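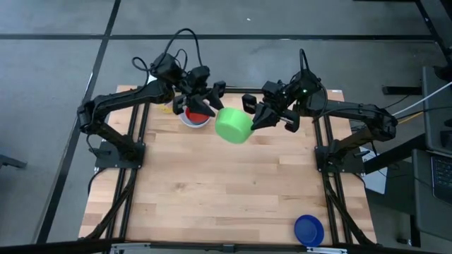

Quick one tonight, lunch got eaten by a meeting and I still owe you all the house rules post.

So. Rules for two-arm work at a shared table. We had 569 words of them on the wiki, last edited by me in June, and I'd bet money most people stopped at the title. Ishbel Geddes cut it down to one page. Below is what survived, plus my grumbling.

Speed. 90 percent cap in playback, never 100, don't care how good the demo looked. First run of any new task goes at whatever speed lets you read the joint values out loud. Slow is fine. Slow is great.

Stop button within reach of a seated person. Seated! We tested it standing for months like idiots.

One person calls the moves. If two people are talking, arms go to rest pose untill they're done. This came out of the Sturkomdale visit where Lachlan and I both said "go" and meant different things.

Search this blog
Go
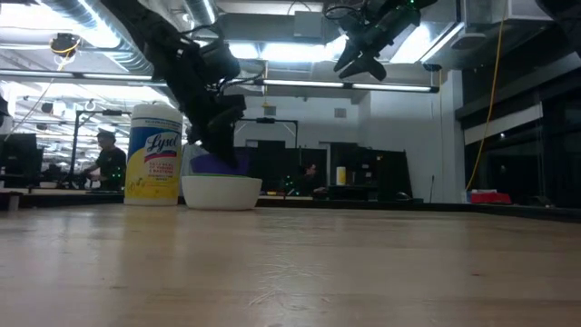 Object lists are the rule I fight for hardest. Every session gets a written list of what's allowed on the table, by type, and if it isn't on the list it doesn't go near a gripper. Household stuff is where it gets mushy. A Lysol canister right beside a white bowl, is that a prop or is that cleaning supplies? Has to be one or the other, written down before power on. I want props tagged on the base and cleaning supplies on their own shelf. Margaux Maillard thinks tags are overkill. We'll see.

Same goes for bowls btw. "Bowl" is not an entry. Color and size, please. I lost most of an afternoon at Trutstead to a log that just said bowl, bowl, bowl.

Handovers. The giving arm doesn't open until the recieving arm reports contact and the operator says yes. Both. The Seidel people do it on contact alone and fine, their call, I'm keeping the yes.

Cables. Check slack at full reach before the session and again after any tool change. Not at home pose, everything looks nice at home pose.

Logs. Who, what list, what changed, any stop and why. A stop with no reason gets sent back to you. 2 lines is enough, I'm not asking for a novel.

Last one and then I'm off to bed: no reseting objects by hand while an arm is live. Pause it, wait for the hold state, then reach in. Yes every time. Yes even if it's just nudging a plate.
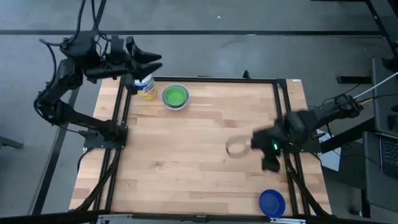

Constanza Pereyra wrote back on the draft that the pause rule is right but nobody will follow it if the resume takes so long, and could we fix the resume first. Their crew at Vurier tracked it for a while and 95 percent of the skipped pauses were in the last hour of the day, when people want to go home. She'd put a hard session limit above anything on my page.

Fair. I don't have a session limit in there at all. Adding it tomorrow, need to ask Greer Gunn what the booking system can enforce. Will update the page when I know.

2 comments
Share this post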